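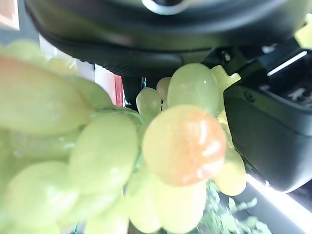 Home Forums Eating Out Recipes Members Log in

We use cookies to keep you signed in and to remember your settings. Accept Manage

Set menu at Skendano - worth it or not?

marrowfat
Oct 6, 2022
Has anyone been to Skendano in Fletuddale since they dropped the à la carte? I used to go for the lamb shoulder and a glass of something, and I was home by nine. Now it is a set menu only, five courses, and they want a deposit when you book. It's my sister's birthday coming up and I can't decide whether to chance it.

tilly_b
We went in February, when it had only just changed over. Food was very good. The celeriac soup was the best thing I ate all winter and the fish was cooked properly. Service was slow though. We sat down at half seven and pudding came after ten. If your sister likes a long evening then book it.

Old Pan
I wouldn't. It comes to 80 pounds a head before you have had a drink, and the portions have shrunk. I ate there with my wife and we stopped for chips on the way back. The lamb has gone as well, so if that's what you are after you'll be disappointed. Try Awasthi on the other side of the bridge. You order what you like and they don't ask for a deposit.

tilly_b
Old Pan, I came out full. Did you have the bread? They bring two lots if you ask.

Old Pan
I don't go out for bread.

Joana Morais
I worked in the kitchen at Skendano for two years, so take this as you like. The old menu had too much on it. We threw food out every night - whole trays of veg some weeks - and the lamb took a hob and an oven all day for what might be six plates. With a set menu you know what you are cooking. The chef, Sigita Org, had wanted to do it for ages. I left before it came in and I have no reason to stick up for the place, but I don't think it was done to squeeze people. 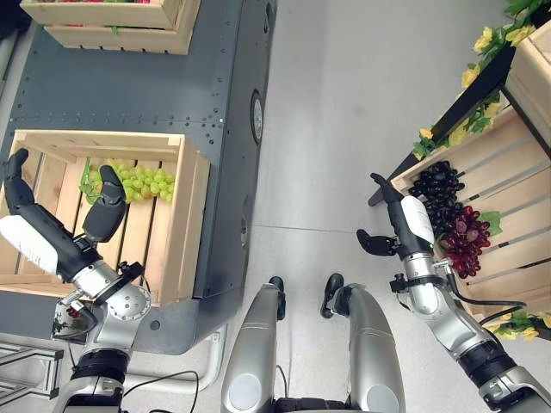

The deposit is there for the same reason. We had tables of eight not turn up on a Saturday and not ring either. It comes off your bill at the end, so you aren't paying extra.

marrowfat
Thanks Joana, I hadn't realised it came off the bill. Do they still do anything for people who don't eat fish? My sister won't touch it.

Joana Morais
They should do if you tell them when you book. Don't leave it until you sit down. When I was there we could swap a course with a day's notice, but on the night you'd get whatever was in the fridge.

Old Pan
That's my complaint in a nutshell. I shouldn't have to ring up a day ahead to say what I want for my tea. Fewer dishes suits the kitchen and I understand that, but the customer pays more and chooses less.

gravyboat
Can't agree with that. Most places round here have a long menu and half of it is out of the freezer. I'd sooner have five things done well. Awasthi is decent, but the last time we went they had run out of both the dishes we wanted.

One thing about booking. They use Podex now and it logged me out before I had finished. I rang instead and it was sorted in a couple of minutes.

tilly_b
Same here with Podex. Ring them after three, when lunch is cleared.

marrowfat
Rang this afternoon and got a table for two. They are doing a mushroom course in place of the fish. Old Pan, we'll have the bread.

Old Pan
Fair enough. Let us know what time you get pudding.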